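We use cookies to keep this site running. OK | Settings

Help wanted: house repair crew, Wedance project
Posted Apr 24, 2024

Old two-story, lots of work left. Need 5 people, start in June. Paid by the day, lunch included.
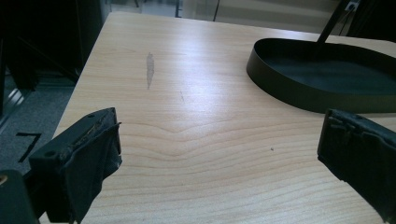
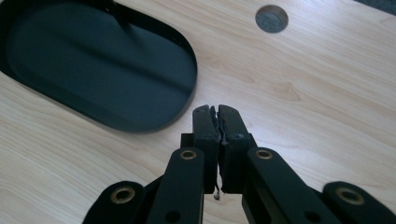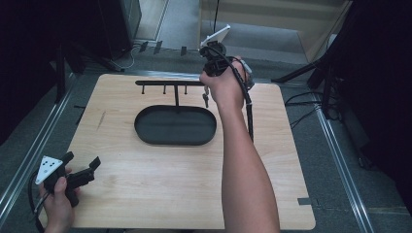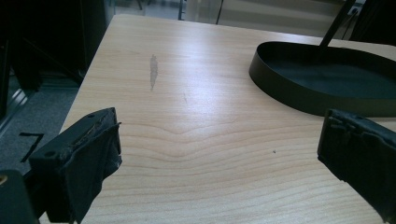 Main job is the back porch and the bathroom subfloor. Joists first, then framing, then trim if theres time. Must be ok in a crawl space. You should know wood when you see it, wavy grain like on that pale tabletop is what we want for the kitchen counter, no knotty pine pls. Some carpentry a plus, own boots and gloves a must. Drywall people also welcome, 143 sheets to hang. No smoking on site.

Send name, phone and what you've worked on to Orathai Sukprasert at Ornari. No resumes neded. Will call back within 14 days.

211 views | 5 shares | 0 comments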